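About Grurnell Cooking School

Reading time: 3 min

Grurnell teaches adults to cook plain food at home. We started with one evening class in a rented church kitchen and moved to our own rooms on Ovora Street when the waiting list got too long. We now run three courses, each six weeks long, and we keep the groups small enough that everyone gets a stove.

Most of the people who sign up have never taken a cooking class. Some live alone for the first time. Some have cooked for a family for years and are tired of the same four dinners. A few come in with a doctor's sheet telling them to cut back on salt. They all start in the same course, and nobody is asked to chop quickly.

What we teach

The first course is called Entili. It covers knives, eggs, rice, beans, soup, roasted vegetables and one whole chicken. Students learn to season as they go and to taste before they reach for the salt. A good part of the second week is spent on acid, because a flat soup usually needs lemon or vinegar more than anything else.
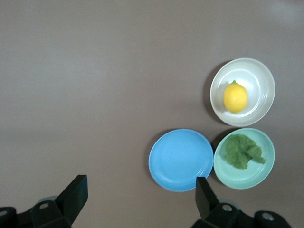 A lemon in a white bowl, with a blue plate and a green bowl alongside.

The second course, Idance, is about planning. Students work out a week of dinners, write the shopping list and cook from it. They bring in their own grocery receipts and we go through them in class -- this is the session people put off and then ask to repeat. Leftovers get a full evening.

The third course is baking. We make sandwich bread, biscuits, a simple cake and pie crust. There is no decorating. If you want to learn piping or sugar work, we can give you a list of schools in the area that do it well.

How classes run

Classes last three hours, including the meal. The teacher cooks each dish once at the front while students watch, and then everyone makes it at their own station. We eat together at the end. Students wash their own pans. Recipes are handed out on paper, and there is a margin on the right side for notes.

Aprons, knives and ingredients are included in the fee. Please wear closed shoes and tie back long hair. Tell us about allergies when you register. We use wheat, eggs, dairy and nuts in the same kitchen and can't promise that any dish is free of traces.

Last year 262 students finished a course with us, and 237 of them had signed up for the first time. New courses open for registration in March. If a class is full, you can join the waiting list at no cost -- places do come up, often in the last few days before the start.

Gift certificates are sold at the front desk and can be used for any course.

Contact | © 2022 Grurnell Cooking School | Back to top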